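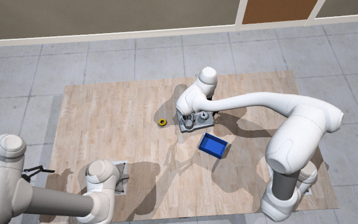

ホーム　チケット一覧　ナレッジ　検索　ログイン
読了時間 2分

件名:Mersha 歯車タスク、合成デモを増やしても成功率が上がらない
状態:対応中
起票:2025年7月5日

学習側から「データが足りないのでシミュレーションであと2,000本」と依頼が来ている。量の問題だとは思えないので、生成を止めてこのチケットを切った。

現状
・双腕、木目の天板、歯車プレート、黄色いリング、青いトレイの構成
・Pindmontで自動生成したデモは700本
・成功判定はすべてスクリプト任せで、人の目を通していない

確認1
700本から40本を抜き出して再生した。判定上は全部「成功」。ところが、リングがトレイの縁に引っかかったまま終わっているものが混ざっている。判定が見ているのはリング中心とトレイ中心の水平距離だけで、高さを見ていない。これで成功率を語られても困る。

確認2
プレートの角度は毎回乱数で振っている、という説明だった。ログを見ると角度は変わっているが、リングの初期位置はほとんど動いていない。見た目がばらついているだけで、方策が位置を丸暗記していても気づけない。

確認3
左腕の動作が記録に入っていない本が2本。エクスポート時の欠落か、最初から指令が出ていないのかは未確認。Cornier側の変換を疑う声もあるが、根拠は出ていない。

やったこと
・判定に高さとグリッパ開放の条件を追加
・リングの位置の乱数範囲を拡大
・Tokenの学習ジョブを一時停止

返信(学習側)
2月の版では同じ判定で問題なかった。まず量を増やして様子を見たい。

返信(起票者)
2月の版はトレイが固定で、リングもプレートも向きが変わらなかった。比較対象にならない。それに「問題なかった」の根拠も同じ判定スクリプトの数字なので、再生して見た記録があるなら添付してほしい。なければ2月分も再判定に回す。

追記
新しい判定で700本を再計算中。影の濃さや床のタイルを変える案も出ているが、見た目のランダム化は後回しにする。判定が信用できないうちに変数を足すと、何が効いたのか追えない。

残り
・再判定の結果を貼る
・欠落2本の原因調査
・追加生成は上の二つが終わるまで保留

前へ　次へ　一覧に戻る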